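Game Room Maintenance Tips: Controllers, Consoles and Cables

Home > Workshop > Electronics > Game Room
Last updated 2021-01-15

These notes cover routine cleaning and small repairs for home game equipment. No soldering is involved. Anything inside a power supply is outside the scope of this page; leave those sealed.

Tools and supplies

Small Phillips drivers, PH00 and PH0
Tri-wing driver, if your controller uses them
Plastic pry tool or an old gift card
Isopropyl alcohol, 90 percent or higher
Cotton swabs, the tight-wound kind
Soft brush, 1/2 inch, natural bristle
Lint-free cloths
Contact cleaner that is marked safe for plastics
Egg carton or muffin tin for screws

I use Avton contact cleaner in the 347 ml can. The straw that comes with it is too wide for a thumbstick gap, so I swapped it for one from a can of lubricant. Check the label of whatever you buy. Brake cleaner and general shop solvents will craze a clear shell in seconds.

Outside of the controller

1. Power off and unplug. Remove the batteries if they come out.
2. Run a wooden toothpick along the seam between the two halves of the shell. Most of the grime on a used controller is packed in this seam and around the base of the face buttons.
3. Brush the loosened material off with the controller held face down.
4. Wipe the shell with a cloth dampened with alcohol. Rubberized grips get water and one drop of dish soap instead. Alcohol turns some of them sticky, and there is no way to bring them back.
5. Clean around each button with a swab. Press the button down and hold it while you go around the rim.
6. Let it sit for 15 minutes before power is restored.

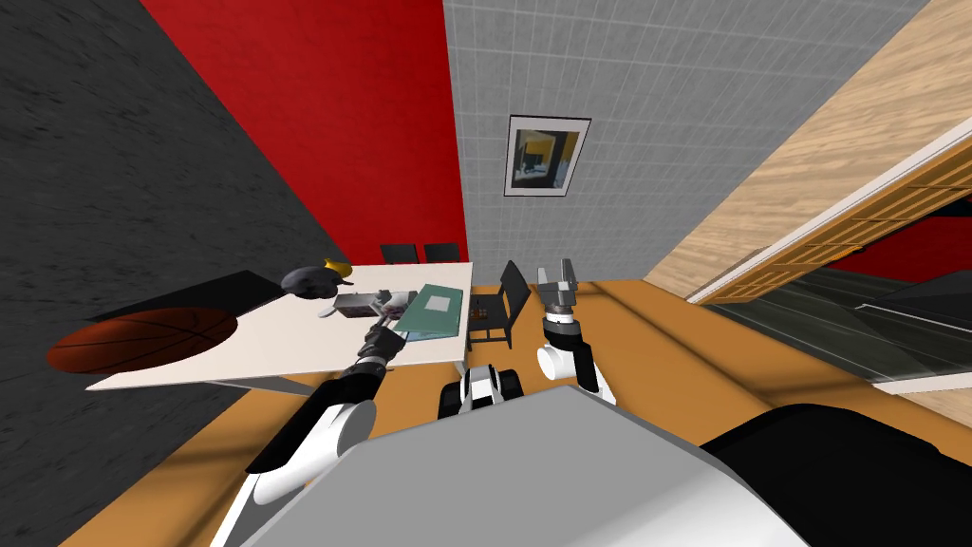
Sticking buttons

A button that goes down and comes back slowly has sugar in it. Soda is the usual source. Surface cleaning helps for a day or two and then the fault returns.

Open the shell. Count on five to seven screws, with one often hidden under a label or in the battery bay. Put the screws in the egg carton in the order they came out, since lengths differ on several models and a long screw in a short hole will push through the face.

Lift out the button and its rubber pad. Wash both in warm water with dish soap, rinse, and dry overnight. Do not use alcohol on the rubber pad. The black carbon dots on its underside are the electrical contact and they wear off if scrubbed. Wipe the matching gold or black pads on the board with one pass of a swab and alcohol.

If the carbon dots are gone, replace the pad. Sets for common controllers are sold by most parts suppliers. The Oveo wireless pads take part 432, listed on the Dader site under membranes. It fits the older wired model as well, although the listing does not mention it.

Stick drift

Drift is movement on screen with nobody touching the stick. Work through the following in order and stop when the fault is gone.

Recalibrate. The option is usually in the console settings under controllers or input devices. Set the stick down on a flat surface during calibration and keep your hands off it.

Increase the dead zone in the game, if the game allows it. Two or three steps is normally enough. More than that and fine aiming suffers.

Blow out the stick base with short bursts of air. Keep the can upright. A tilted can sprays liquid propellant, which leaves a white residue on the parts.

Apply contact cleaner. Tilt the stick fully to one side, put one short spray under the skirt, and rotate the stick 20 turns in each direction. Wait 10 minutes. Repeat on the opposite side. Drift from dust clears up with this. Drift from a worn track in the sensor comes back within a few weeks, and the stick module then has to be replaced by someone with a soldering iron.

I logged one pad at 2570 hours before the left stick failed for good. It had been cleaned three times by then. A second pad of the same make lasted less than half as long under similar use, so I would not draw a service interval from either.

Console vents and fans

Dust intake depends on where the console sits. A carpeted floor is the worst location. A closed cabinet is nearly as bad. Leave 4 inches clear at the back and on the vented side.

Every three months, vacuum the vents from the outside with a brush attachment on the low setting. Hold the fan still if you can reach it with a toothpick through the grille. A fan that is spun up by a vacuum or an air can acts as a generator and can also damage its own bearing.

Once a year, take off whatever panel the manufacturer lets you remove and brush the fan blades and the first row of heat sink fins. I do mine in September when the windows start to stay closed.

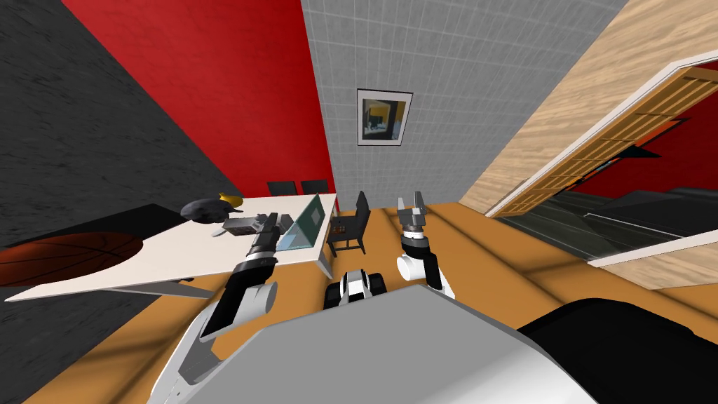 Fan noise after cleaning usually comes from a panel that is not fully seated. Press along each edge until the clips catch. If the noise is a regular tick, a cable or a strip of tape is touching the blades.

Discs and cartridges

Wipe discs from the center hole straight out to the rim. Circular wiping leaves scratches that follow the track, and the drive has more trouble correcting for those. Light scratches can be tolerated. Resurfacing by hand with 1000 grit paper is sometimes recommended on forums; I tried it on two scrap discs and neither one loaded afterward.

For cartridges, dampen a swab with alcohol and draw it along the contacts from the inside to the edge. Turn the swab and repeat until it comes away clean. Dry with the other end. Do not blow into the slot. Moisture from breath corrodes the contacts over time.

Cables and storage

Coil cables in loops no tighter than 4 inches across and fasten them with hook-and-loop strips. Wrapping a cord around the controller breaks the wires where they enter the shell. A small strain relief can be made from the spring out of a ballpoint pen, threaded over the last inch of the cord.

Label both ends. I use Rutkowska fabric labels, which stay on better than paper, and write with a fine permanent marker.

Charge rechargeable pads to half before long storage, and top them up every three months. Take disposable cells out altogether. If a cell has already leaked, neutralize the white crust with a swab of white vinegar, follow with alcohol, and scrape the spring contact lightly until bare metal shows.

Related pages: Cleaning a mechanical keyboard. Re-foaming a headset. Removing label residue from used game cases.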